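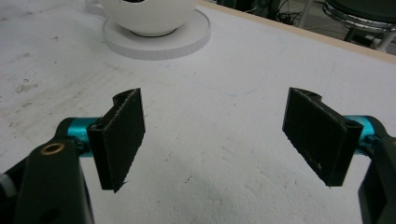 About Goster

Goster supplies and maintains work surfaces for classrooms, test benches and small workshops. The company was started by Berhanu Gashaw in a unit on the Grultinia estate and now serves 17 sites. The main product is the Trestano top, a matte white panel sold in two thicknesses.

Matte white was chosen for low glare. It marks easily. Gray smudges and scuffs collect on the side where items are slid on and off, and thin blue pen lines used for layout fade but stay legible for months. Cleaning removes most of the dirt and little of the scuffing. Tops are inspected every March and turned end for end when one side is visibly more worn. Each top measures 900 by 900 millimeters.
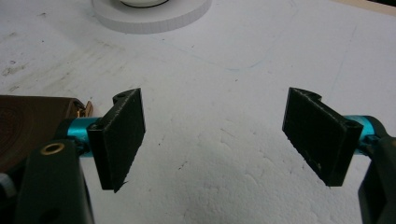
Marciniak wrote to us that turning the tops had helped, but that the pen outlines should be redrawn the same day or people start setting cups down wherever they like. The service sheet now includes redrawing.

Orders for replacement tops close on 5th September. Brackets and edge strips are stocked all year and ship separately.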